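Gear Assembly Project: Progress Report to the Clendell Fund
Reporting period ending July
Prepared by the Kotbridge manipulation group

Summary

The grant supports work on teaching a two-arm robot to put together small geared mechanisms from human demonstrations. During this period we finished collecting demonstrations for the planetary gear task, trained the first full set of policies, and ran the comparison we promised in the proposal. The main result is that training on short, labeled stages of the task worked better than training on whole episodes. The last gear is still the weak point. Spending is within the approved budget and we are not asking for changes to it.

1. Data collection

We set out to record the full assembly with an operator driving both arms. We now have 691 recorded demonstrations. After review, 491 were kept for training. The rest were dropped for one of these reasons: the operator restarted partway through, a gear rolled off the work area, or the camera streams were out of step with the arm positions. The last problem accounted for most of the loss in the early weeks. It was traced to a clock setting on the recording computer, and recordings made after the fix have been clean.

Each kept demonstration was cut into stages by hand. A stage ends when a gear has been released or when a part passes from one arm to the other. The labeling took longer than planned. Two people labeled the same small batch at the start and disagreed often about where a handover begins, so we rewrote the instructions and did that batch again.

2. The task and the workstation

The task is to seat gears on a round metal base plate and bring them into mesh. The cell in Menville has two arms facing a shared work surface covered with dark cloth. The cloth keeps reflections down and gives good contrast with the lighter parts, and it lets a dropped gear come to rest without bouncing. Its drawback is that it shifts under load, so the base plate does not stay in exactly the same spot through an episode. We left this in on purpose, as we want policies that look for the plate each time.

Gears may start anywhere within reach. In the partly built state, with two gears on the plate and one still lying on the cloth, the policy has to choose which arm should go for the loose gear and keep the other out of the way. We now use this state as a separate starting point for tests, as many failures happen after it.
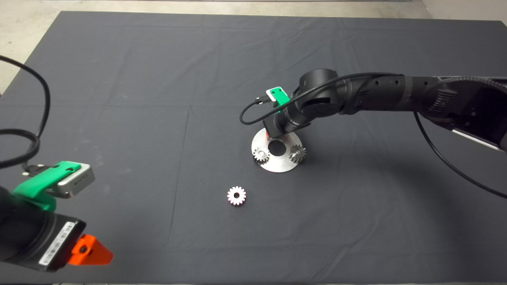 3. Results

We compared two training methods on the same demonstrations. The first, our baseline, learns from whole episodes. The second, which we call Gondal in our notes, learns from the labeled stages and predicts which stage it is in along with the next arm motion. Both use the same network size and the same camera inputs.

Each method was trained 3 times with different random seeds and tested on the same set of starting layouts. Gondal completed the full assembly more often than the baseline with every seed. The gap was small for the first gear and grew with each one after it. The baseline tended to stall after a successful placement, with an arm hovering over the plate and making small back-and-forth motions. Gondal seldom did this.

Most of the remaining failures in both methods come from meshing. The gear arrives over its position but the teeth land on top of the neighboring teeth, and the policy lets go too soon. Operators deal with this by turning the gear slightly while pressing down. That motion is brief in the demonstrations, and we think it is underrepresented in the training data.

4. Problems and delays

A gripper finger cracked during testing and replacement parts took 7 working days to arrive. We used the time for labeling. One cable run had to be lengthened after it pulled tight when an arm reached across to the far side. Tests made before that change were repeated and the earlier numbers thrown out.

The planned test with a second gear set has not started. It was held back until the labeling was finished and is now first on the list for next period.

5. Plans for the next period

Record additional short demonstrations that cover only the meshing step, starting from a misaligned gear.

Retrain Gondal with these added and repeat the comparison on the same starting layouts.

Run the second gear set without any new demonstrations, then with a small number, to see how much is needed.

Prepare the labeled data for release. The labeling instructions will be included.

6. Budget

Staff costs were on plan. Equipment costs were slightly over because of the replacement fingers and spares, and travel was under by a larger amount. The equipment line will need no further purchases unless another finger fails.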